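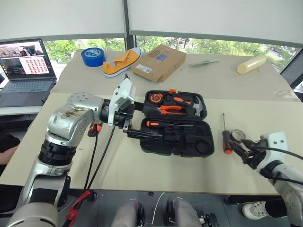 Retraining fund after the Rerositz closure

fallton_noel
Has anyone at the Fallton site had their letter yet? Morena Sorrentino's office told me the regional money was agreed in January, 400 places, but the council page still says "pending".

rekha_p
Mine came on November 15, 2021. You get 16 weeks of training and travel costs. You have to pick a course within 8 days, which is far too short.

markos_s
Eight days is fine. The course list has been up since summer. My complaint is that agency staff are left out — same work, same closure, no place.

rekha_p
The list was up but the start dates weren't. I can't choose if I don't know when I'm needed at home.

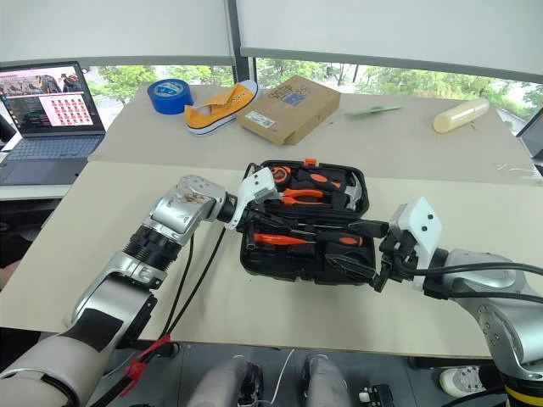 Two robot arms holding an open tool case

kosmas_r
Markos, agency staff aren't left out. They apply through Prillska on a different form, and two people from my shift got in that way.

markos_s
Two, yes. I know a lot more who were told they hadn't been there long enough. The deal said "workers affected", with no minimum.

kosmas_r
The regional rules added the minimum afterwards. I don't like it either, but it can be appealed.

fallton_noel
Thanks all. Rekha, which office do I ring about the travel costs?

rekha_p
The one in Lumanlan. Ring before noon.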